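Nurik Disassembly Cell, Model 1485: Grip Loss Notice and Replacement Finger Kit

Brolton has confirmed a fault in the finger pads supplied with early units of the Nurik cell. After long use on plastic drive caddies the pads can glaze, and the gripper may release a hard disk drive during transfer. In 3 reported cases a drive fell into an open computer case. No injuries were reported.

Owners should stop drive handling on any cell that has passed 3000 cycles on its original pads. Other tasks may continue at reduced speed. 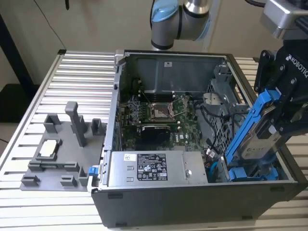 Peng reported that the first slip at their site raised no alarm at all, and asked that the controller check grip width during the whole move. Ramus software now includes this check. It halts both arms if the width changes while a part is held.

The replacement kit contains two finger pads, mounting screws and a printed test sheet. Pads should be inspected every 300 cycles after fitting. Do not clean them with solvent.

Kits are free of charge for affected units. Please have the cell's serial number ready when ordering.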